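## Part 4: Teaching the arms your kitchen

If you've made it this far, the Vondov pair is bolted down, both base rings are glowing green and you've had a cup of tea. Good on you! Mine took most of an afternoon, mainly because I ran the cables the wrong way and had to pull the whole lot out again. (The Trovness quick-start card has the cable drawing on the back. I found that out afterwards.)

This section covers the first table session: laying things out, setting grip force and saving your first few tasks.

### Before you start

- Controller on firmware 577 or later. Mine arrived on something older and the update was painless.
- Both grippers homed.
- A clear path between each arm and anything you'd be cross about breaking.

**Caution:** Keep your hands and sleeves out of the reach zone whenever the arms are live. They're quiet, and they start moving before you expect it.

### Laying out the table

1. Start with big, solid things that have a decent handle. A wooden box with a bar handle is ideal, and it gives the arm plenty to grab.
2. Put your dish rack where one arm can get to the plate rims from above. I use different coloured plates so I can tell at a glance which one I've taught.
3. Add a mug tree somewhere in the middle. Turn the mugs so the handles sit properly on the pegs, then leave them alone. If you bump one, redo the scan.
4. Scatter a few lighter bits if you like. Corn cobs on a tray are good practice later on, but don't start there!
5. Press **Scan table** in the Wakton app and wait for the chime.

**Note:** Shadows can fool the scan. I had a lamp right behind my shoulder and the app kept telling me the box was bigger than it was. Moving the lamp fixed it.

### Setting the grip

6. Open **Grippers > Force**. The scale goes up to 725, and you won't need anywhere near that for crockery.
7. Set plates to 400 and leave it there for your first run. I went lower to be gentle and the plate tilted on me, which was a bit of a heart-in-mouth moment.
8. Pick the arm you want from the drop-down. Left and right are the *robot's* left and right, so if you're facing it they're swapped. I still get this wrong, and I've stuck a bit of masking tape on my bench to remind me.

**Caution:** Don't use the plate setting for mugs. Grip a mug by the handle or leave it on its peg until you've done Part 5.

### Saving a plate task

9. Tap **New task**, then **Guide by hand**.
10. Bring the gripper down over the rim of the plate you want, with a finger on each side, and tap **Close**.
11. Check that the plate is still sitting square in its slot. If it has twisted, tap **Open**, straighten it up and have another go.
12. Lift slowly until it's clear of the uprights, then tap **Mark point**.
13. Lower it back into the same slot, open the gripper and save. Give it a name you'll recognise. I called my first one "test" and so did every one after that, so learn from me.

### Adding the second arm

14. With the plate task saved, switch to the other arm and guide it towards the box handle. Stop just short, so the fingers are lined up but haven't closed.
15. Mark that as your **Ready** point. The arm will wait there while its mate is busy with the plate.
16. Choose **Run together** at the slowest speed and stay near the stop switch for the whole first run.

If the arms pause and the app says "shared space", they've been asked to pass too close to each other. Move the rack a hand's width further from the box, scan again and repeat step 16. Wegener sell a longer mounting rail that's meant to help with this, but I haven't tried it and I've managed fine without. Once a slow run goes through cleanly, save the pair as one routine and back it up to the app before you power down.
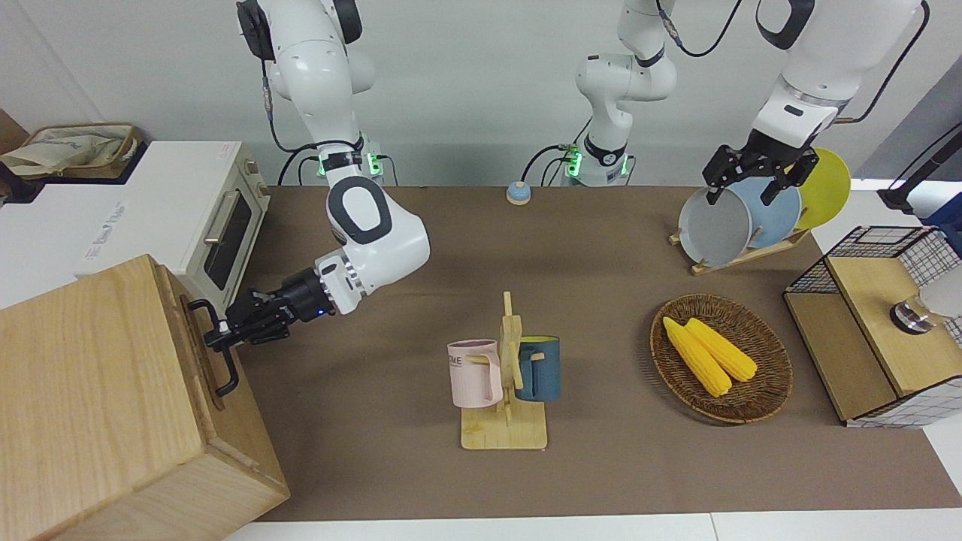
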